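Bedside cabinets and small storage: gallery

Lambrakis has made bedroom furniture since 2006, first in the front half of a shared unit and now in the whole of it. The gallery on this page covers the bedside cabinets and the pieces that go with them. Sizes and prices are on the separate price sheet, which is updated each May.

All the cabinets are sold assembled. Handles can be changed on any model, and there is no charge for this if you ask before the piece is finished. The current choice is black, brushed steel or a turned knob.

Using the pages

Each entry has the name of the range first, then a line or two on what is different about it. Ranges that have been dropped are left in, as people still write to us for spare drawers and handles. The dropped ranges are marked "parts only".

Hallar

The Hallar is the cabinet we sell most of. It has two drawers, a shallow one above and a deep one below, with an open shelf over both for a book or a pair of glasses. The top has a thin raised edge, so a pencil or a coin does not roll off in the night. The drawer fronts are plain.

The deep drawer takes a folded blanket or two pairs of shoes. It opens the full way, so you can reach the back without kneeling. Please don't lean on it when it is open. 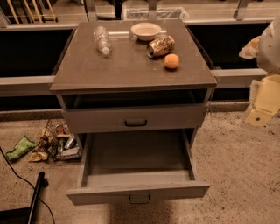 Grey bedside cabinet with black handles, lower drawer open. Bottle, bowl, crushed can and a small orange ball on the top.

The grey finish is the one in the showroom. Hallar is also made in white and in natural oak, and the oak takes 4 weeks longer. We can match a grey you already have if you send us a piece of it, but a photograph on a phone is not enough to go by.

For cleaning, a damp cloth is fine on the top and the fronts. Empty the drawers now and then and wipe the bottoms too, where crumbs and dust collect. Cups and glasses should go on a mat. A ring left overnight will usually come out with a little furniture cream, but one left for a month will not.

Gresteck

Narrower than the Hallar, for rooms where the bed is close to the wall. One drawer and an open shelf. The handle is set to one side, left or right as ordered.

The narrow width makes it lighter at the base, and we supply a wall bracket with every one. Fit it if there are small children in the house.

Grerkano (parts only)

This was our first range and was designed by Apostolos Karras, who still cuts the drawer fronts for us. The last batch was 100 cabinets and they have all gone. We keep runners, handles and back panels. Drawer bottoms can be cut to order if you send the inside measurements in millimetres.

Owners often ask how to tell a Grerkano from a Hallar. Look underneath: the Grerkano has a number stamped on the rear rail, and the Hallar has a paper label inside the back.

Ordering and collection

Orders can be placed at the workshop or by post. Collection is from the side door between 7 in the morning and noon. Bring a blanket to put under the cabinet in the car, and take the drawers out before lifting. They are numbered on the back and should go back in the same order.

Delivery is to the ground floor only unless agreed beforehand. If you have narrow stairs, tell us the width at the tightest turn.

Old cabinets can be left with us when you collect a new one, provided they are empty and have been wiped out. We reuse the handles and any sound panels.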